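Forum > Cells and Automation > Maintenance and Setup
Thread: Drive pull cell, finger bolts backing out AGAIN

gil_wrench
Posted 5 Aug 2021
Ok so quick one, on shift, typing fast. Drive pull cell at Cleredon. One arm, two finger linkage gripper, wrist cam, takes hard drives out of desktops. Hex bolts on the linkage keep working loose. Torqued them 20 cycles ago and the left finger already has play at the pivot. Wrist cam views, sorry no side shots. 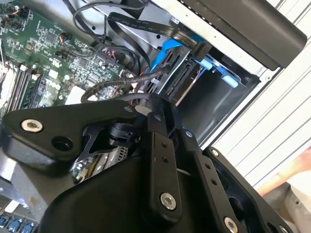
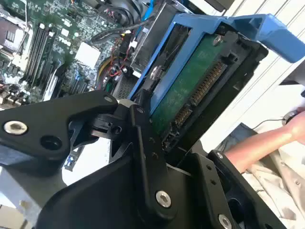 Wrist cam, both. First is gripper over the open case, second has the blue caddy in the fingers.

Threadlocker? Or am I chasing the wrong thing. Counter on the cell says 3649 pulls total if that matters.

mudflat_ops
What threadlocker is on there now? Blue, purple, none? Was the old stuff cleaned out first? If you just re-torque over crumbs it never holds. We had teh same on our Mudar fingers, cleaned the threads, blue, left it overnight. Done.

gil_wrench
None that I can see. Prev guy's sheet just says "tighten weekly". Great

backlash5
Don't put threadlocker on the pivot bolts!! Plate bolts fine. Pivots need to turn, you lock those wrong and the linkage binds, then your grip force readings are garbage. Shoulder bolt plus nylon insert nut on pivots.

mudflat_ops
Disagree. Pivot turns on the bushing not the thread. If there's a bushing. Blue on the thread end only, tiny drop, no issue here for a year.

backlash5
IF theres a bushing. Gil is there a bushing

gil_wrench
Checking at break

cellblock_k
Different angle. Why are they loosening that fast? 20 cycles is nothing. Something is shaking it or side loading it. In your second pic the drive is tilted in the fingers. If the arm pulls along its own axis and the bay sits at another angle, fingers are prying every time. Check the pull vector before you buy any hardware.

gil_wrench
Pull vector was taught off the old fixture. Case nest got swapped in October, Wultau plate, bit taller. Think everybody assumed it was re-taught. Hmm

cellblock_k
There you go

backlash5
Tilt in one still proves nothing, could be mid move, could be the camera mounting. But yeah re-teach it, costs nothing.

gilmartin_spares
Also watch the cables. Blue SATA one in the first pic runs right down through the middle of things, and a braided one loops just above the gripper. If a finger snags one on the way in you get a side hit on the left plate. We added a dry approach at slow speed, stops if wrist force goes over the limit. Annoying but saved us fingers.

gil_wrench
Limit is set 114 right now. Whatever units the pendant uses. Came like that from Gilmartin

gilmartin_spares
Way high for this imo. Bring it down in steps till it false trips then back off one.

mudflat_ops
Would not go too low, the latch release needs a good shove on some of those caddies. Set it seperate for approach and for pull

gil_wrench
Ok back from break. Pulled the left pivot. There IS a bushing, and it's worn oval. So some of everything I guess. Plan:
- new bushings both sides, 5 in the drawer
- clean threads, blue on plate bolts, tiny drop on pivot ends (sorry backlash)
- re-teach pull on the new nest
- split the force limit, approach low
- paint marker line across every bolt head so I can see if it moves

backlash5
Fine. Check it swings free by hand before you power up. And check again next morning once it's cured

cellblock_k
Do the re-teach first, and run it a bit before the threadlocker goes on. Otherwise you wont know which one fixed it

gil_wrench
Dont have the downtime to be scientific lol. Bushings going in now, will post bolt marks after next shift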